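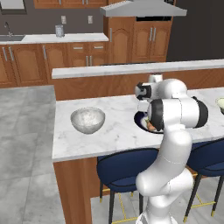
Rilard Countertop Water Filter: Review After Four Months

I bought the Rilard in January, after our town sent out a letter saying the water was safe but would taste of chlorine until the main on our side was replaced. It did taste of chlorine. Tea was the worst. I had been using a pitcher filter from the grocery store and was tired of refilling it.

The Rilard cost me 449 dollars with one cartridge included. That is a lot for a water filter. The under-sink models cost less, but I rent and my landlord, Mr. Kiss, does not want anyone drilling into the cabinets.

Setup

You unscrew the aerator from your faucet, screw on the diverter valve, and push the two hoses into the back of the unit. The box says ten minutes. It took me closer to forty, most of it spent looking for an adapter. My faucet has a thread size that none of the three supplied rings fit. The hardware store had one for a couple of dollars. If your faucet has a pull-down sprayer, the diverter will not fit at all, and the box only mentions this in small print on the bottom.

Run it for fifteen minutes before drinking anything. The first gallon or so comes out gray from the carbon. The manual covers this, on page 9.

Taste

The chlorine is gone. I had my neighbor Uliana try tap water, pitcher water and Rilard water from the same kind of glass without telling her which was which. She picked out the tap water right away and could not separate the other two. Neither could I when she did the same for me. So on taste alone I can't say it beats a pitcher. 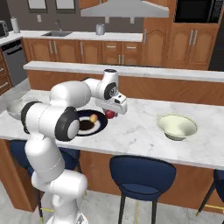

Where it does better is speed. It fills a quart bottle in under a minute, and a pasta pot in the time it takes to chop an onion. With the pitcher I never bothered using filtered water for cooking. Now I do, and there is less scale in the kettle than there used to be, though the kettle is also newer.

Size and noise

It is 77 ounces empty and taller than I expected. It does not clear my upper cabinets, so it has to stand at the front of the counter, to the left of the sink. The hoses are stiff and push the unit away from the wall. There is no pump and no plug. The only sound is a hiss when the valve is open.

Cartridges

Each cartridge is rated for 1000 gallons. There is no indicator light or counter, only a sticker where you write the month. Mine says May for the next change. Replacements come from the Rilard site, and mine took nine days to arrive. The twist lock on the housing is tight and I needed a rubber jar grip to open it.

Problems

The diverter started dripping in the third month. I wrote to support and got an answer from Bohdan Chornovol, who asked for a photo and mailed a new washer free of charge. It has been dry since then.

The finish shows fingerprints. The rubber feet left a faint mark on the counter that came off with baking soda.

Would I buy it again

For a household that cooks a lot and can't install anything under the sink, yes. If you only want better tea for one or two people, keep the pitcher. I would also wait for a sale. It was marked down twice since I paid full price.

Four stars out of five. One off for the missing adapter and the drip.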